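Plates, boards and the cupboard beside the stove

I've lived in this flat long enough to have rearranged the kitchen more times than I'd like to admit, and the thing I keep coming back to is plates. Not pots, not the spice drawer (a lost cause!), plates. Ours came from all over the place. Some were my aunt's, a few were from the op shop on Bretell Street, and the rest turned up one at a time whenever I broke something and felt guilty about it. So nothing matches and nothing stacks the way it does in the catalogues.

Anyway, a few of you asked after the cupboard post in April how I keep them from chipping, so I've written it all down, plus a bit on boards because the two have ended up tangled together in my kitchen.

Stack by shape first, size second

I used to go strictly by size, biggest on the bottom, and I couldn't work out why the pile wobbled. Shallow dishes with a raised rim want to sit with other shallow dishes. Put a flat one in the middle and everything above it rocks. Sort your shapes into piles, then do big to small inside each pile. If you've only got one of something, give it a spot on top and be done with it.

For anything with a painted or dark rim I slip a bit of paper towel between each one. You can buy felt dividers, and Lai at the homewares shop swears by hers, but paper towel folded in quarters does me fine and goes in the compost when it gets grubby.

Give yourself a landing spot

This one changed my mornings. I keep a board out on the table all the time and plates go down on that before they go anywhere else, whether they're coming out of the rack or heading back to the cupboard. It saves the tabletop from scratches (the underside of an unglazed foot is like sandpaper, run your finger over one some time) and it stops me balancing things on the edge of the sink, where I have lost two bowls and a very nice saucer.

A white board is my favourite for the job. Crumbs and grit show up straight away and you wipe them off before they get ground in under a plate. The dish with the black rim and the white middle is the one I fuss over most, and I like to set it down near the front of the board.

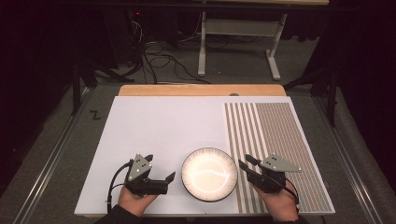 Looking after the board itself

Plastic or painted boards: warm water, dish soap, soft cloth. Skip the scourer, it dulls the surface and then every bit of tea and turmeric moves in for good. If you've already got a stain, make a paste of bicarb and water, leave it on while you have a cuppa, and wipe it off gently. Test a corner first if there's any printing or pattern on it. I took half the colour off a tray once and I'm still cross.

Wooden boards: never soak them, and dry them standing on their edge so the air gets to both sides. I rub mine with food-safe mineral oil when it starts looking thirsty. Pour on a spoonful, spread it with an old hanky, leave it overnight and buff off whatever's left in the morning.

Checking for chips

Every so often I go round each rim with a fingertip, slowly, under the good light by the window. Tilt the plate while you're at it, so the shine moves across and shows up any hairline cracks in the glaze. Anything cracked comes off food duty in our place and goes under a pot plant on the balcony. The geraniums have a lovely dinner set by now.

Next time I want to get stuck into the lids drawer, so if you've got a system that works with odd-sized containers, pop it in the comments. Ertuğrul Aydoğan left a good one last time about standing them up in an old dish rack and I've been meaning to try it.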